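Home Workshop > Storage & Bins > Metal

Will paint stay on the inside of a metal parts bin?

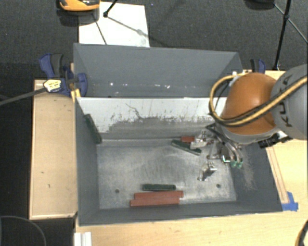
The bin with blocks in it. Worn area on the inner wall, two holes in the floor.

Posted in March by Cirow

I have a deep gray metal bin that lives on a wooden table and holds colored blocks, red and dark green. The inner wall has worn from whitish down to darker gray with a ragged edge, and there's a squiggly scratch running down it. The floor is scuffed all over. A guy at the store wants me to buy a can of Flisex liner paint and swears it will outlast the bin. I have my doubts. Has anyone put it in a bin that gets used every day? And should I plug the two round holes in the floor first?

Ostov

I wouldn't bother. I painted a bin like yours with Flisex and it looked great until I started dropping things in it again. Then it chipped, and I was picking flakes out of my parts for months. The can says "4,000 cycles" and never says cycles of what. Scuffed metal still holds blocks fine. If the noise bugs you, cut a rubber mat to fit the floor and leave it loose so you can shake it out. Those white specks low on your back panel look like chips to me, so you may already have a finish coming off. Paint over that and the new coat goes with it.

As for the holes, find out what they're for before you plug them. Mine were for bolting the bin down.

Rusnák

Paint is fine if you prep it right. People never prep it right. Sand, wipe, primer, two thin coats, wait 4 days. I did mine that way and it's still good, but I only keep rags in it so maybe that doesn't count.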